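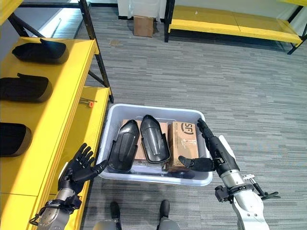 I finished the book by Izzati Tarigan about the last government of Milus on Thursday, very late in the night. I want to write some thoughts while they are still fresh. It will be a long thread, sorry to those who follow me for the cycling.

First, the size. It has 962 pages with the notes. I read it on the tram mostly, and my wrist was not happy.

The subject is the fall of the Domínguez cabinet, which is a thing I remember only from the radio, in the kitchen of my aunt. For me it was always "the budget crisis". Tarigan says the budget was already agreed when the cabinet fell, and she shows the letter.

That letter is on page 177, if you have the book in the shop in your hand and want to read only one page. It is signed by both party leaders. I read it two times to be sure of the date.

What I like very much is how she treats her sources. Every conversation has a small note at the back: who was in the room, if there was a recording, if the person later asked to change something.

Some people asked to change a lot! One former minister of transport took back almost his whole interview, and she prints the fact that he took it back, but not the words. I think this is fair to him. My brother thinks it is a dirty trick. We discussed it during the whole lunch.

The first minister himself did not speak to her. She wrote to his office 3 times and the replies are printed in full. The second reply is only one line and it thanks her for her interest in regional railways.

Then, when the book was already at the printer, his office called the publisher (Kinemberg) and proposed a meeting. The publisher said it was too late for this edition. You find this in the afterword, told very drily.

I have a question for people who know the press in Milus better than me. Is it normal there to call so late? In my country the politician would call in the first week, and also call your boss.

Now the things which I liked less. The chapters on the Trilum bridge contract are heavy. There are four companies with similar names, and I had to make a list on the back of my bookmark. A table would help.

Also she likes the weather too much. Each important meeting begins with rain on some window. By the middle of the book I started to jump over these paragraphs -- maybe I lost something, I don't think so.

The best chapter for me is the one on the night of the vote. She puts the accounts of the deputies next to each other and they do not agree even on who opened the door of the committee room. She doesn't choose between them. I found it more honest than a clean story.

I read that the first printing was some 1,000 copies and that it went quickly. My copy is from the second one, with a page of corrections glued in the front. Please read this page, two of the corrections are about the voting numbers in chapter 9.

There is no English translation of the notes yet, only of the main text. A pity, the notes are half of the pleasure. If somebody hears news about it, please write me here.

Several of you asked if it is against Domínguez. I would say she is hard with him on the bridge and quite mild on everything else -- his speech to the dock workers is quoted over two pages, and it is a good speech.

My copy goes to my brother next. After him it is free, so if you live near and want to borrow it, send me a message. You must only promise to leave my bookmark inside, I still need the list of companies.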